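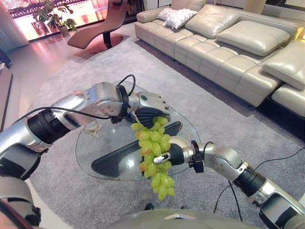

3 Setting Up the Ona Room Dehumidifier

3.1 Before You Start

Read this section before connecting the unit to power. It applies to the Ona 680 and the Ona 888. Where the two models differ, the model number is given in the step.

CAUTION: If the unit has been stored or shipped on its side, stand it upright for eight hours before switching it on. Starting the compressor too early can damage it.

3.2 Placement

1. Place the unit on a hard, level floor. On thick carpet, use the base tray (Petkov part 680-3).
2. Leave at least 8 inches between the rear grille and the nearest wall or furniture.
3. Keep curtains and loose paper away from the top outlet.
4. Close windows and outside doors in the room to be dried.

NOTE: In an open-plan room, place the unit on the side closest to the source of moisture. Do not place it next to a radiator, as the humidity reading will be too low.

3.3 Fitting the Water Tank

1. Pull the tank straight out by the recessed handle.
2. Remove the foam block from under the float.
3. Check that the float moves freely.
4. Slide the tank back in until it clicks. The TANK light goes out.

For continuous drainage on the Ona 888, remove the rubber plug at the rear and push the hose onto the spout. The hose must slope downward over its full length. The Ona 680 has no drain spout.

3.4 First Start

1. Plug the power cord directly into a grounded wall outlet. Do not use an extension cord.
2. Press POWER. The display shows the current room humidity.
3. Press SET until the target humidity is shown.
4. Wait three minutes. The fan starts at once and the compressor follows after this delay.

CAUTION: Do not move the unit with a full tank. Switch it off and empty the tank first.

If the display shows E3, the tank is not seated. Repeat 3.3, step 4. For any other code, see Section 8.

Revised 4 April 2018. Replaces the February issue.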